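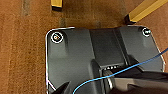
Section 7. When the Gripper Stops Partway or Will Not Let Go

Last updated: 5 August 2023

Sooner or later most owners of a Braso arm will see it stop in the middle of a grasp, with the fingers partly closed and the amber light blinking on the base. It looks alarming the first time, especially if you were leaning in to watch. Please take your time with this section. Most of these stops are small matters that you can put right at your own bench, and we would much prefer that you go slowly than that you pull the part free by hand and strip a finger gear in the process.

The steps below apply to the Braso with either the Meredith gripper or the older Stosness gripper. If you have the Divisex controller, the menu names are the same but you will find them one level deeper, under Service.

CAUTION: The fingers can still be holding force after the arm has stopped. Keep your own fingers out of the space between them until you have finished step 4.

CAUTION: A loose cable lying across the work can be caught by the fingers or dragged along by the wrist. Never reach in to move a cable while the arm is powered.

7.1 Freeing a stopped gripper

1. Press the red stop button, even if the arm already looks still. A fault stop and a button stop are two different things to the controller, and only the button keeps the arm from starting again when the fault clears.

2. Look before you touch anything. Crouch down if you need to, and see what the fingers are resting against, whether anything is wedged between them, and where every cable runs. It helps to take a picture with your phone at this point, and our support desk will be very glad of it if you end up writing to us.

3. Put one hand under the forearm to take its weight. The brakes on joints 2 and 3 hold well, but an arm that has had a hard bump may settle a little when you do the next step.

4. Turn the release knob on the side of the gripper counterclockwise until it clicks, then give it 2 full turns more. You should feel the fingers go slack.

5. Lift the work out, or slide it away from the fingers if it is heavy. If a cable is pinched, ease the finger back and let the cable drop free. Please don't tug on it.

6. Turn the knob clockwise until it clicks again. The gripper will not home with the knob left open, and we get more letters about this than about anything else in the book!

Note: On Stosness grippers made before March the knob has no click. Turn it until it stops, and leave it there snug, without forcing it.

7.2 Reading the fault code

With the red button still pressed in, open Status on the controller and write down the number shown.

Code 560 means the fingers met more resistance than they were told to expect. This is by far the one you are most likely to see. Common causes are a grasp height set too low, so the fingertips press into the top of the work, or a cable that has worked its way under a finger.

Any other code is listed in the back of the manual. If yours isn't there, leave the arm powered down and write to us — we will answer, and it is no trouble at all.

7.3 Starting again

1. Move all cables off to the side and fasten them to the bench with the clips from the accessory bag. Leave enough slack that nothing pulls tight.

2. Check the fingertips for nicks or a bent edge. A damaged tip should be changed before you go on (see Section 9).

3. Step back out of reach, twist the red button to release it, and choose Home at slow speed.

4. Run the grasp once at slow speed with nothing under the gripper, then once with the work in place. Keep a hand near the red button both times.

If the same code comes back on the second run, stop there and do not raise the force limit to get past it. We know how tempting that is at the end of a long afternoon. Raise the grasp height one notch, and try the slow run over from step 3.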